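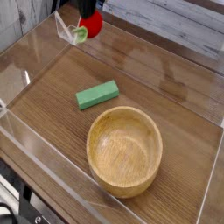 1/17/25

Well, we closed on the Gedeldale house this morning, and I have the sore wrist to prove it (so many signatures!). It's 1116 square feet with 2 bedrooms and a porch that needs more love than our inspector let on back in August, when we first walked through and I told myself not to get attached.

Randi Sandberg was our agent, and she was patient with us through 16 showings and one very sad offer on Utinden Street that fell apart over the roof. I'd send anybody her way.

The seller, Fiorella De Luca, lived there 40 years and left us a note about which windows stick -- all of them, mostly. I got a bit teary reading it in the driveway. We start moving boxes Sunday, if the truck is free.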